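Jomgate Community Help > Windows, Doors and Glazing

Water at interior sill of storefront, weeps appear clear

Posted by Gervásio Cordeiro

I have a center-set aluminum storefront system on the ground floor of a two-story clinic. The run is 26 feet long with 8 lites of 1" insulating glass, exterior glazed, with a sill flashing (Lumanlan, thermally broken). After wind-driven rain I get water on the interior finish at the second vertical from the left end. The horizontals above are dry. The weep holes in the sill flashing are open; I can pass a wire through each of them. Perimeter sealant was replaced in May and passes a pull test. The leak continues.

The glazing contractor wants to cap-bead the exterior gaskets on all lites. I would like to know if there is a more likely source before I approve that. Shop drawings show end dams at both jambs, but I was not on site for the installation.

turnby_glz

Do not approve the cap bead yet. A storefront of this type is designed to let some water past the exterior gasket. The water runs down the verticals to the sill flashing and leaves through the weeps. Sealing the exterior gaskets can hide the defect for a season and then trap water against the edge seal of the glass units.

Two locations fail more often than the gaskets. The first is the end dam, where the screw and the butt joint both have to be bedded in sealant. The second is the splice in the sill flashing. A 26-foot run will normally have at least one splice, and a leak at an intermediate vertical points there before it points to the jamb.

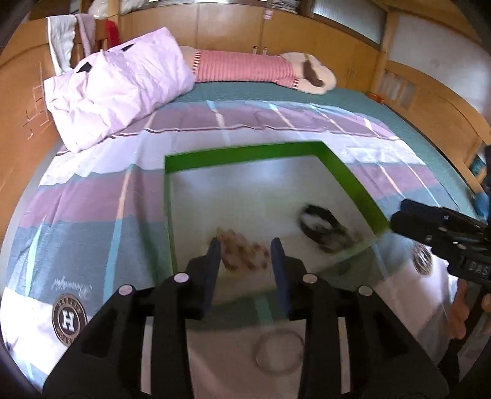 Test it from the bottom up. Plug the weeps from the outside with tape or putty, remove the interior stop at the suspect bay, and flood the sill flashing with water to just below the top of the back leg. Hold it for 20 minutes. If the level falls and water shows on the slab or the interior finish, the flashing, the splice or a fastener penetration is open. If the level holds, drain it, unplug the weeps and go on to a spray test of the verticals, starting low.

Check also for anchors driven through the flashing. Each one needs sealant over the head. Installers sometimes move an anchor to miss rebar and forget the old hole.

mdl_frames

Had this on a Notex job. Setting blocks were pushed against the weeps so the holes looked open from outside but the water could not get to them. Move the blocks and try again.

pkr2

Agree with the flood test. I would add the water deflectors at the ends of the intermediate horizontals. If they were left out, water drops off the horizontal into the glass pocket instead of going down the vertical. You said the horizontals are dry on the inside, which does not rule this out. You need to pull a lite to see them.

Also ask the contractor for the splice detail. It should show a gap at the joint with a silicone sheet bridging it. If they butted the two lengths tight with a bead over the top, thermal movement will have torn the bead.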